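Collecting Military Medals and Badges: Notes for Session 4

Hi all, I've typed these up from my own scribbles, so forgive the odd jump. Saranya Annamalai asked for the bit on ribbons again and I've put it in near the end.

We finished last time on campaign medals and how they differ from gallantry awards. Quick recap: a campaign medal goes to people who served in a certain place between certain dates, and a gallantry award goes to someone for a particular act. Campaign medals were usually made in big numbers, so a common one with no name on it can be pretty cheap. Put a name on the rim and everything changes, since now you can go and look for the man in the rolls!

Naming. Learn the main styles (impressed, engraved, and the raised kind you get on some early pieces). Impressed letters are punched in one at a time, and you can often feel it with a fingernail. If the rim looks thinner in one spot, be suspicious. Somebody may have filed off the old name and put on a better one. Hatice Tekin brought in a medal like that and we passed it round for a good 10 minutes before anyone spotted the dip. Measure the rim at several points with calipers and write the numbers down.

Struck or cast? Originals of most silver medals were die-struck, which gives crisp detail and a smooth field. Cast copies tend to look soapy, with tiny pits, and they often come out a little smaller than the real thing because metal shrinks as it cools. Use a loupe, and weigh everything. I keep a small notebook of weights and I'm a bit of a bore about it.

Cleaning. Please don't. Polish takes off detail that never comes back, and buyers mark down a shiny medal right away.

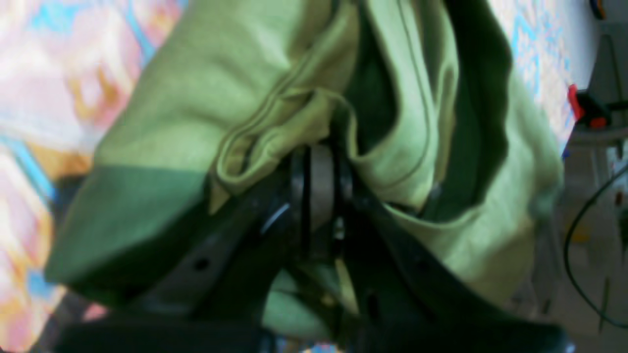
Ribbons, then. Old ribbon is mostly silk, later ribbon is often a synthetic, and a fresh ribbon on an old medal is perfectly normal, so don't panic. If you replace one, keep the old piece in an envelope with the medal. Check the width and the order of the stripes against a reference book before you buy a length, as sellers mix them up all the time (I've done it too).

For next time: pick one medal, yours or from a catalog, and write 30 lines on how you'd check it. Volkan Gökçe has offered to go first. Bring a loupe if you own one, and a ruler if you don't.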